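Drink dispensers: what's worth doing and what isn't

Filed under: Kitchen, Entertaining

There is a lot of advice going round about drink dispensers, and most of it seems to be written by people who have never had to wash one. I've been setting up drinks tables for a community hall and for my own family for years, and I've tried nearly every trick that gets passed along. A few are good. Plenty are a waste of lemons.

The "fill it the night before" tip

It sounds sensible and I don't recommend it. Water left overnight in a dispenser with cut fruit tastes of rind by morning, and the pips find their way into the tap. If you want to get ahead, chill the water in jugs in the fridge and keep the fruit in a lidded tub. Pour it all together when the first car pulls in.

Cordial is different. It keeps perfectly well mixed overnight, as long as it's cold.

Ice

Every list says to fill the canister with ice. What you get is a weak drink after an hour and a puddle of condensation under the stand. Some canisters come with a sealed ice tube down the middle, and if yours did, use it. If it didn't, freeze a bit of the drink itself in muffin tins and drop those in. Big lumps last longer than cubes and they can't wedge themselves against the tap opening.

I was given a set of Stuveo reusable ice balls a while back. They do cool a glass. In a full dispenser you'd need so many there would be no room left for the drink.

Vinegar, bicarb and the miracle clean

Mixing vinegar and bicarb together makes a pleasing fizz, and then you've got slightly salty water. I don't know why this one won't die. Use one or the other. Vinegar diluted with warm water is good for the chalky film you get from hard water. Bicarb on a damp cloth is good for tea stains. Rinse well between them.

Clear acrylic needs a bit more care. No scourers, no dishwasher unless the maker says so, and nothing hotter than you'd put your hand in. The cloudy look people complain about is often fine scratching, and no amount of soaking brings that back.

The tap is the part that matters

If you only do one thing on this page, take the tap off. Wiping the spout does nothing for the inside, and the inside is where juice dries into a brown ring. Most taps unscrew from a nut behind the canister wall. Put the washers in a saucer so they don't go down the sink, soak the lot in warm soapy water, and run a bottle brush or a pipe cleaner through the spout.

Put it back hand-tight. I cracked a perfectly good Foulkes canister with a spanner because a magazine told me to "snug it up firmly". Check for drips with plain water before anything sticky goes in. If it weeps, look at the washer before you blame anything else. Usually it's folded or sitting crooked.

And please skip the tip about smearing cooking oil on the washer. It goes rancid and you'll taste it. There's food-safe silicone grease sold for this job and one small tube will outlive you.

Drip trays

I used to think these were for show. They do earn their place – but only if someone empties them. A tray catches the last dribble after the lever goes back, and by mid-afternoon on a warm day that dribble is a wasp buffet. Lift the grate out, tip the tray, wipe it and put it back. If the grate doesn't lift out, I'd think twice about buying that model.

Stainless steel wants drying straight after the wash. The special polishes (I tried the Grarora one) left a smear that took longer to get off than the water spots had. A dry microfibre cloth gave me the same shine.

How much to put out

The calculators you find online are wildly generous. I ran one for our last Wednesday lunch and it told me to make enough for a football final. My own rule is 340 mL a head for the first hour and 200 mL for each hour after, a bit more in real heat. For 14 people over two hours, that's less than eight litres across all the drinks, which suits a row of smaller dispensers better than one enormous one. The enormous one is a pain to lift and there's always some left in the bottom.

Where to stand them

On something level, first of all. A full canister is heavy and a wobbly trestle is no place for it. You also need clearance under the spout for whatever people will be drinking from, so try it with the real cups before the day. Tall tumblers are the usual trouble. Keep cups to one side of the row so people aren't reaching across each other's sleeves.

Labels are worth the bother. I've bought the Wudach chalk tags and they rub off on damp hands. Masking tape and a marker cost next to nothing and stay put.
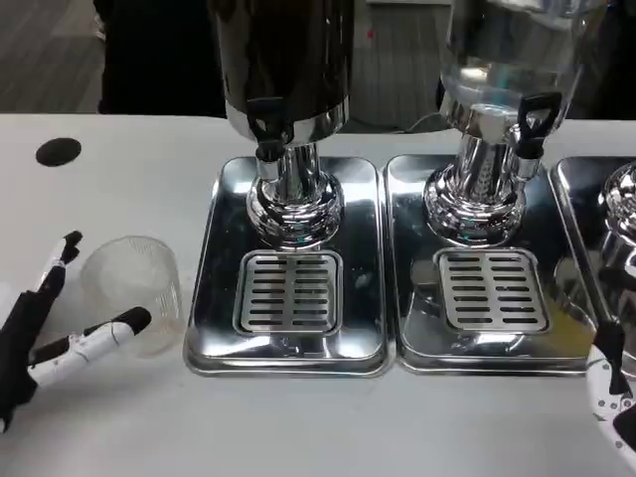 Can I use a cold drink dispenser for tea or coffee?

Only if the maker rates it for hot liquids, as ordinary glass can crack and some acrylic will warp. For hot drinks, borrow or buy an insulated urn.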